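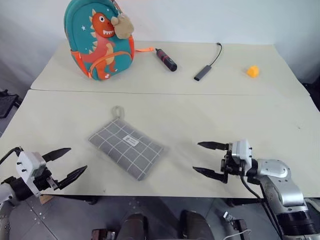 Arbitrator sends Tallent shift-swap grievance back to the parties

2/18/25

An arbitrator has ruled that Tallent violated its labor agreement when it ended voluntary shift swaps at the Stovside assembly plant, but declined to order back pay until the company and the union exchange payroll records. The award covers the production and maintenance unit, which has 2,140 employees. It does not apply to the clerical unit, whose contract has separate scheduling language.

The dispute began in September, when Tallent posted a notice stating that employees could no longer trade shifts with a coworker in the same classification. Under the earlier practice, two employees filled out a one-page form, both signed it, and a supervisor approved or denied it before the end of the shift. The notice gave attendance tracking as the reason for the change. The union filed a class grievance the following week under the articles on hours of work and past practice.

Tallent argued that the agreement is silent on swaps and that the management rights clause therefore controls. That clause reserves to the company the right to "schedule the work force and assign employees to shifts," and the company took the position that approving a swap was a courtesy it could withdraw at any time. It also pointed to the zipper clause, under which the written agreement is the whole agreement and neither side is bound to bargain over matters left out of it.

The union's case rested on how long the practice had run and how regular it was. It entered completed swap forms from every department except the paint shop, where rotating crews make trades impractical. The forms showed the same procedure used under three successive contracts. The union also introduced a supervisor training packet that listed the conditions for approving a swap. Those conditions were that both employees hold the same classification, that neither be pushed into overtime by the trade, and that neither be in the last step of the attendance policy.

The arbitrator gave the training packet more weight than the forms. A practice that is merely tolerated, the award says, can usually be ended by notice, while a practice the employer has reduced to rules and taught to its supervisors comes closer to a working condition. The award notes that the hours of work article requires the company to meet with the union before changing "established scheduling procedures," a phrase the agreement does not define. The arbitrator read it to include the swap procedure. No meeting was held before the notice went up.

On the zipper clause, the award is brief. The clause relieves both sides of a duty to bargain over new subjects during the term, but it does not cancel an obligation written elsewhere in the same agreement. The meeting requirement is written in the hours of work article, so the zipper clause does not reach it.

What the award requires

Tallent must restore the swap procedure as it stood before the notice, using the same form and the same conditions for approval. The company may still propose changes, but it must first meet with the union and give its reasons. The award does not say that the union has to agree. If the parties meet and reach no agreement, the company may put a change into effect and the union may grieve whether the change is reasonable.

Discipline is handled separately. Employees who received attendance points for an absence on a day they had arranged to swap will have those points removed, provided a signed form exists for that day. Where a supervisor refused to accept a form, a written statement from both employees will serve in its place. Statements go to the union office and are then passed to labor relations as a group. Employees should not hand them to supervisors.

Points removed under the award also come off any later step that depended on them. An employee who moved from a verbal warning to a written warning because of a covered absence returns to the verbal warning. Absences that are unrelated to a swap stay on the record and expire on their normal schedule.

Back pay remains open. The union asked that employees who lost hours be made whole. The arbitrator found that some employees likely did lose hours but that the record did not identify them or the amounts. The parties have 40 days from receipt of the award to exchange payroll and attendance records and attempt a settlement. The arbitrator keeps jurisdiction over the remedy during that period and may extend it at the request of either side.

The union's request for a penalty payment to every member of the unit was denied. The award states that the agreement provides for make-whole relief only and that nothing in the record showed bad faith.

How to file for lost hours

An employee may have a claim if a swap was refused after the notice was posted and the employee went unpaid for the shift as a result. A claim needs the date of the shift, the classification, the name of the coworker who had agreed to the trade, and the pay stub for the week in question. Pay stubs can be printed from the kiosk outside the Stovside cafeteria or requested by mail from payroll. Mailed requests are taking longer than usual.

Employees who used a vacation day or personal day after a refused swap should file as well. The union's position is that the day should be credited back. The company has not stated its position on this point, and the award does not address it.

Employees who found a trade informally and worked it without a form are not covered by the remedy. Neither are probationary employees, who were not eligible to swap under the earlier procedure. Employees who have since retired or transferred to the clerical unit can file for the period they spent in the production and maintenance unit.

Status at Tamine and Bhat

Two suppliers with contracts patterned in part on the Tallent agreement have raised the same issue. At Tamine, which makes seat frames, management stopped approving swaps on second shift only. The local there has a grievance at step 2, and the answer is due after the next scheduled labor relations meeting. The Tamine agreement has the same management rights clause but uses the words "posted scheduling procedures" in its hours of work article. Because the swap rules there were never posted, the Stovside award may be of limited use.

At Bhat, a stamping supplier, swaps are written into a side letter with its own expiration date. The side letter expires with the main agreement and has not been reopened. The local has asked that the language be moved into the body of the contract in the next round of bargaining. Bhat has agreed to discuss it but has made no proposal.

An arbitration award binds only the parties to it. Another arbitrator may find the reasoning persuasive but does not have to follow it, and differences in contract wording often decide the result. Stewards at Tamine and Bhat should not tell members that the Tallent award settles their cases.

Notes for stewards

Keep a copy of every swap form submitted from now on, whether it is approved, denied, or returned without action. For each denial, ask the supervisor to write the reason on the form. If the supervisor declines, write down the time and the reason given verbally and have both employees initial it. A denial based on one of the three listed conditions is allowed under the restored procedure. A denial for any other reason should be reported to the committeeperson on the same shift so that the time limit for a first-step grievance is not missed.

The time limit for new denials runs from the date of the denial and is not extended by the settlement period in the award. Claims arising before the award do not need a new grievance.

The full text of the award is posted on the board inside the Stovside hall and on the members' page under Grievances. The records exchange starts with body assembly, followed by trim, final, and maintenance. Members in those departments should have their paperwork at the union office before their department is called.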